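首页 游记 住宿 关于我 留言板

十月去斯科库迪茨（Skorkuditz）住了5天

去之前我对这个城市知道得很少，只晓得有一条河，有一座老盐仓，冬天很冷。机票便宜，年假还剩一点，就订了。火车从机场进城，票在站台的黄色机器上买，机器不收纸币，我前面一对老夫妻试了好几次，最后刷的卡。

住的地方叫 Mamo，是一家小旅舍，在火车站后面的坡上。门口没有招牌，只有门铃边上贴着一张名字条，我拖着箱子来回走了两趟才找到。房间在三楼，没有电梯。床垫偏硬，被子够厚，暖气晚上十点以后关。公用厨房很干净，冰箱里每层都要自己贴名字。
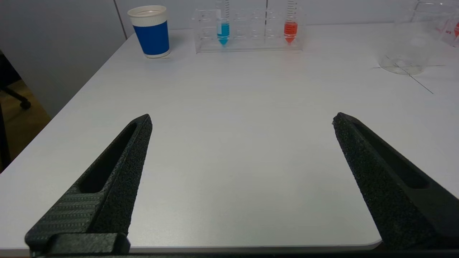 第二天早上下雨，我改了计划，先去盐仓。盐仓现在是博物馆，一层讲盐怎么从山里运下来，二层是旧账本和秤。英文说明不多，但大部分能猜出来。看完花了两个小时，比我想的久。出来以后在河边吃了一碗豆子汤，配黑面包，味道偏咸，天冷的时候吃正合适。

下午沿河往上游走，过了第二座桥就没什么游客了。那一带都是矮房子，窗台上放着南瓜。路面是老石头，下雨很滑，要穿鞋底有纹的鞋。我穿的是平底帆布鞋，走到一半袜子就湿了，只好回旅舍换。

晚上在厨房煮面，碰到几个同住的人，聊起第二天去哪里。我本来想坐船去下游的修道院，船票都看好了。
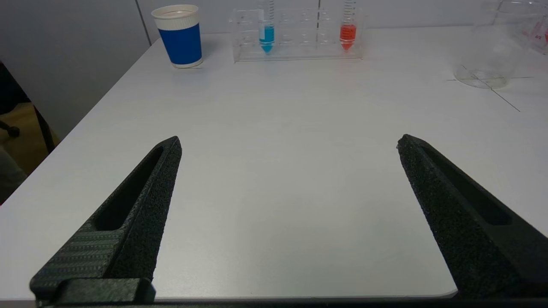
Ea Lauritsen 劝我别坐船，说十月以后船只开到一半，剩下的路要换大巴，等车的地方连个棚子也没有，还不如直接坐早上七点多的火车去 Stirnavico，山上有雪，下午四点半有车回来。Joaquim Baptista 也去过，他觉得那里值得待一整天，不过午饭最好自己带。

我听了他们的，第二天就去了 Stirnavico。火车只有两节车厢，开得很慢，靠左边的窗户能看到峡谷。车站出来有一条标了白色记号的步道，爬升400米，到一个叫 Prorwood 的林场小屋。路不难，就是落叶厚，看不清下面的石头。小屋锁着，外面有长凳，我在那儿吃了面包和奶酪。雪没有到脚下，对面的山顶是白的。

下山时走错一个岔口，多绕了半个钟头，到车站时火车已经停在那里了。车上暖气很足，我一路睡回来。

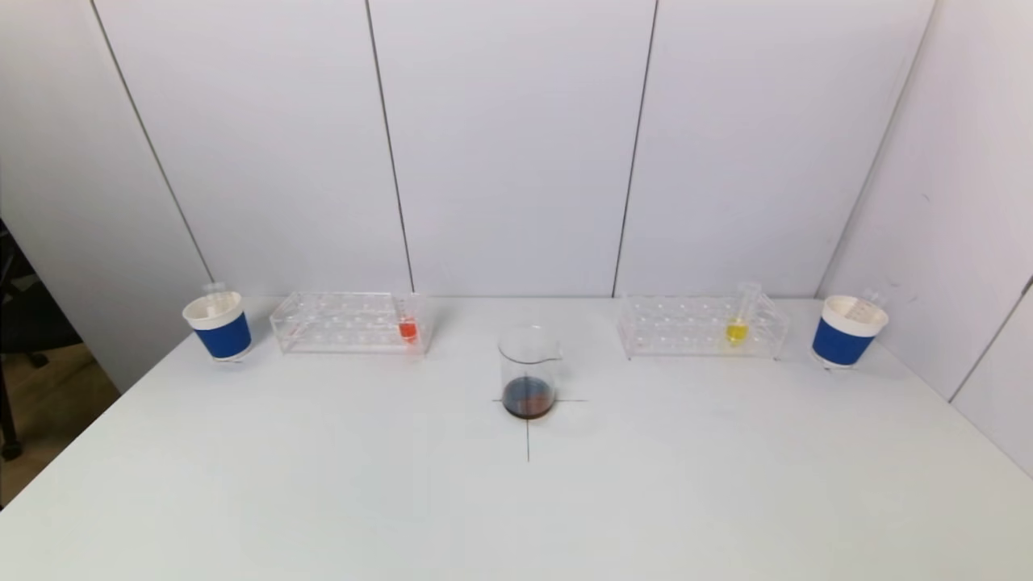 没有车，只靠火车玩得转吗？城里和 Stirnavico 都可以，再往东的村子班次太少，得租车。

剩下两天没有出城。去了一次早市，买了一罐蜂蜜和两双羊毛袜，羊毛袜当天就穿上了。市场里卖腌菜的摊位最多，可以尝，老板会用牙签叉给你。中午以后就陆续收摊，要去就早点去。还进了一家旧书店，里面大多是本地语言的书，我挑了一张旧的铁路图，折痕处有点破，回来以后压在玻璃下面了。

最后一晚想去听音乐会，教堂门口贴的时间和网上写的不一样，我到的时候已经结束了，就在广场上走了一圈，喝了杯热苹果汁回去收行李。 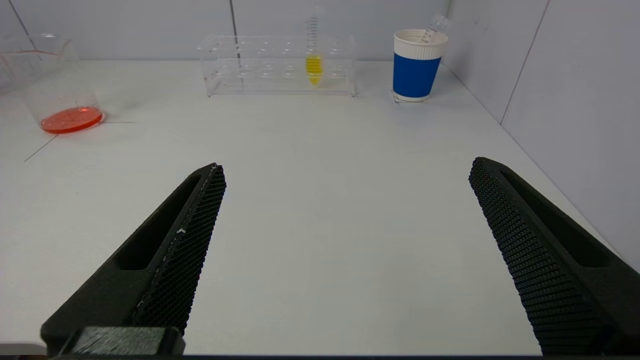
桌上，十月

花费方面，吃饭比预想的便宜，火车也便宜，住宿算中等。旅舍退房是上午十点，行李可以寄存到晚上，锁柜要投硬币，前台可以换零钱。去机场的火车早上班次密，中午有一段很空，我等了快一个小时，站里只有一家咖啡店开着，三明治只剩鸡蛋的。

下次再去的话想选五月，听说修道院那条船那时候开全程。

分享 5　　评论 2　　上一篇　　下一篇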